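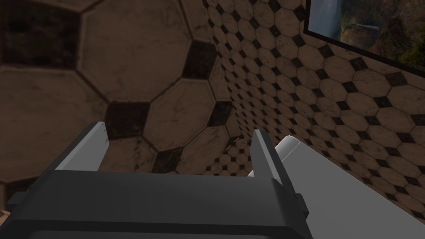

Gripper and Controller Trials - Working Group Minutes

Monday, 9:30 a.m., Borkville office, second floor
Chair: Kobina Zakaria
Also attending: simulation, controls and purchasing. Test planning sent apologies.

1. Minutes of the last meeting

Accepted with one change. Under item 4, "Votard controller" should read "Votard controller, old firmware." The action on license renewals is closed.

2. Wrist camera view in the tiled room

Simulation went through the view from behind the gripper in the tiled room. With the fingers open, the gap between them stays clear and the floor tiles can be seen through it. The housing takes up a lot of the lower part of the view. Controls asked if the camera could be moved forward. Kobina said the mount position has to match the Olteck drawing for now, and a second position can be tried once the first set of runs is done.

The repeating octagon pattern was discussed at some length. Controls is concerned that the position estimate could slip by one tile when the wall is very close and only a few large tiles are in view. Simulation thinks the framed pictures on the walls give enough to lock on to, at least when one is in view. Agreed to log the estimate with and without a framed picture in view and compare.

Room lighting is to stay dim for this round. A brighter setting was proposed and put off.

3. Gripper comparison

The two candidates are the Olteck parallel gripper and the Fiadzo parallel gripper. Each will do 200 runs in simulation on the same arm model, with the same start poses. Three grip force settings will be used for each. The object list is unchanged.

Purchasing reported that the Fiadzo quote came to $2,854 per unit, with finger plates included. The Olteck quote has not arrived. Purchasing will chase it.

There was some disagreement over whether to score a run as failed when the fingers touch the wall before reaching the object. Decided: wall contact is logged separately and does not fail the run unless the arm stops. 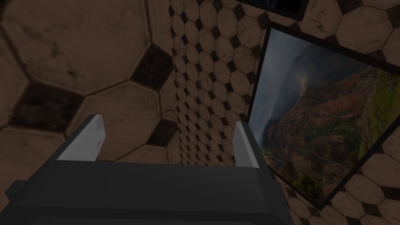

4. Close approach to the wall

Simulation showed the open gripper with tiled surface very close on the left and the canyon picture hanging on the right. The smaller tiles farther back show between the fingers. Controls wants this kind of pose kept in the test set, as it has near and far surfaces in one view. Agreed.

The collision shape for the picture frames is still a plain box. Simulation will check that it lines up with the visible edges - the larger frames first.

5. Controllers

The Votard controller is running on the new firmware. Controls found 13 runs in the trial batch where the close command was sent twice. The log shows the same time stamp on both, so it may only be a logging fault. No comparison figures will be circulated until this is settled.

6. Actions

Simulation - log position estimates with and without a framed picture in view.
Simulation - check frame collision shapes.
Controls - trace the double close command and report by email.
Purchasing - get the Olteck quote.
Kobina Zakaria - update the scoring sheet for wall contact.

7. Next meeting

Same room, same time, in two weeks. Test planning to bring the September bench schedule.

Meeting closed at 10:40 a.m.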